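Been asked a few times how we look after the two-arm flower cell, so I'm putting it down in one place. Fairly long, mostly about grippers and cables.

The job first. Two arms face each other across a white table. They pick up artificial stems and sort them. We call the cell Timik, after the label on the first crate it came out of, and the name stuck.

Flowers are hard on a gripper in a way that boxes aren't. A thin stem needs the fingers to close nearly all the way, so any play in them shows up straight away. With a box you'd never notice.

Every morning before the first run I close each gripper on a strip of paper and pull. If the paper slides out at the tip but holds further back, the fingers are no longer parallel and need shimming. It takes 2 minutes an arm.

Shims are 0.1 mm brass, cut with scissors. I keep a few ready cut in a tin. Don't stack more than two. If you need a third, the finger is bent and you should change it.

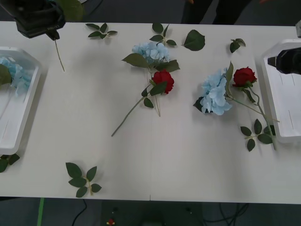
Loose leaves are the main nuisance. They come off the stems with handling, and the small ones get into the finger slides. I brush both slides out at lunch and again at the end of the day with an old toothbrush. No oil. Oil holds the plastic dust and makes a paste.

We did use oil for the first month. Hongjun Fang took the left gripper apart in February and found the slide packed with green muck. Cleaned with alcohol, left dry, and it has run better dry than it ever did wet.

Finger pads: we tried a hard rubber and a soft one. Hard lasts longer but long stems swing round in it. Soft grips well and wears out. We're on soft, from Vumer, and change the pads as a pair every 15 shifts, even if one still looks fine. Mixed wear pulls the stem to one side.

Torque on the pad screws: finger tight, then a quarter turn. There's a proper figure in the manual and I'd use it if our small driver went that low.

Next, the wrist cameras. Each arm has one and it looks down past the fingers. After any knock I check it against a printed card taped flat on the table. If the corners are more than 2 pixels out, I recalibrate. It's dull work but quicker than chasing bad picks all afternoon.

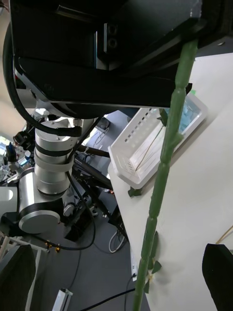 Cables are what fail most often. The wrist does a lot of turning, and the cable fatigues where it leaves the last clamp. Leave a loop big enough to get your fist through with the arm at full stretch. If the loop goes tight anywhere in the arm's travel, it's too short.

Noura Haddad keeps the log of cable changes. The last one on the right arm went after 108 hours of running, well short of the one before. The clamp had been done up too hard and had marked the jacket. Our clamps now have a bit of felt tape under them.

Check the connectors by hand with the power off. A quarter turn loose is enough to drop the signal at certain poses and nowhere else – we lost most of a day to that one. I mark each collar with a paint pen so I can see if it has crept.

Spares on the shelf: one full set of fingers, four pairs of pads, a wrist cable for each side, a bag of M3 screws. The fingers come from Corkov and take a while to arrive, so reorder when you open the set.

Still to sort: the left arm has a faint tick in the wrist when it turns slowly. Not in the cable, I've had that off. Hijazi are sending a bearing and I'll post again once it's fitted.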